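La sopa de Genthorpe

Cuando llegué a Genthorpe yo no sabía cocinar. Sabía calentar, que es otra cosa. En la maleta traía dos jerséis, un diccionario y una trenza de ajos que mi madre había metido sin preguntarme.

La casa de huéspedes estaba en la calle Jarkdale, en el número 56. La dueña era una mujer alta, de pocas palabras, que cobraba los lunes y hacía sopa todos los días. El olor subía por la escalera a las seis de la mañana. Era olor de cebolla, de col y de otra cosa más, que durante semanas no conseguí nombrar.

- ¿Qué lleva? - le pregunté una noche de octubre.

- Lo que hay - me contestó, y siguió cortando.

Yo trabajaba entonces en el almacén de Kornora, en el turno de tarde, etiquetando sacos de lentejas. El último saco de mi primer día llevaba el número 874 y todavía lo recuerdo, como se recuerda el número de una puerta. Volvía con las manos llenas de polvo y con tanta hambre que comía de pie. Después me dormía vestido, y soñaba con la cocina de mi madre.

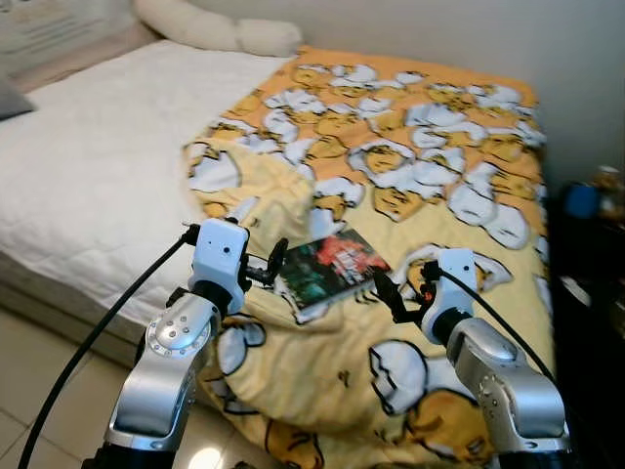

¿Qué era lo que la dueña ponía en la sopa y que yo no sabía nombrar?

Era apio, la raíz y también las hojas, tostadas primero en la olla seca.

Lo descubrí el día que ella se torció la muñeca. Me llamó desde abajo, por primera vez con mi nombre, y me puso el cuchillo en la mano. Me enseñó a pelar la raíz, que es fea y tiene tierra en todas las arrugas. Me enseñó a esperar hasta que las hojas huelen a nuez, y a echar el agua de golpe, sin miedo al ruido. Yo corté mal, muy grueso. Ella miró los trozos y no dijo nada, pero los echó todos.

Comimos juntos en la mesa pequeña. La sopa estaba buena, aunque no era la suya. Entonces subí a mi cuarto, bajé los ajos de mi madre y los dejé al lado del pan.

- Esto se come crudo - le dije -, con aceite y sal.

Ella frotó un diente sobre la corteza, con mucha desconfianza. Mordió. Se le llenaron los ojos de agua y pensé que la había ofendido, pero extendió la mano y pidió otro trozo.

Desde aquella noche hubo siempre ajo en la mesa. Cuando la trenza se acabó, fuimos a comprar más a la tienda de Sampaio, junto al puente, donde ella no entraba desde hacía 5 años por una discusión sobre unas peras. El tendero nos pesó el ajo sin levantar la cabeza. Al final añadió dos peras a la bolsa, y ella las dejó ir dentro sin protestar. 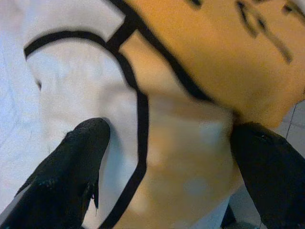 Blanco, negro y naranja, de cerca.

Por el camino de vuelta empezó a llover. La dueña llevaba la bolsa contra el abrigo y caminaba más despacio que de costumbre.

- Mañana la haces tú - me dijo en la puerta -. Y corta más fino.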